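Desk Reset Before the September Move

Everyone on the second floor will be changing desks in September, and the new ones are smaller than what most of us have now. Please clear your surface down to the things you use every day. For most people that means a laptop, a mouse and a mouse pad, plus one box for small items.

Put brown paper down before you start sorting. It keeps the white tabletops from getting scratched, and you can fold the whole thing up afterward with the dust inside.

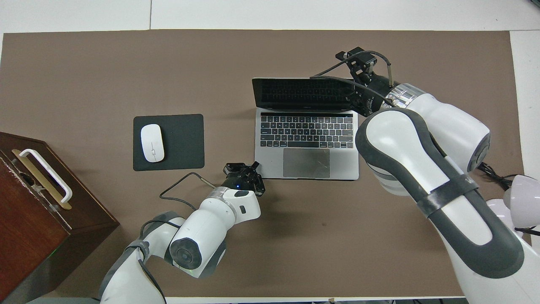
Workplace Services – Pinomar Office

Mouse pads go to the left or right of the laptop, whichever hand you use. Wooden boxes with a handle can stay on the desk if the lid still opens without hitting the screen. Anything bigger goes on the shelves in room 709.

Old chargers and adapters can be dropped off in the same room until 10 a.m. on the morning of the move. Label your laptop with your name and extension first – last time three went to the wrong desks.

Questions about desk sizes or extra paper go to Aoi Kuroda, extension 3904.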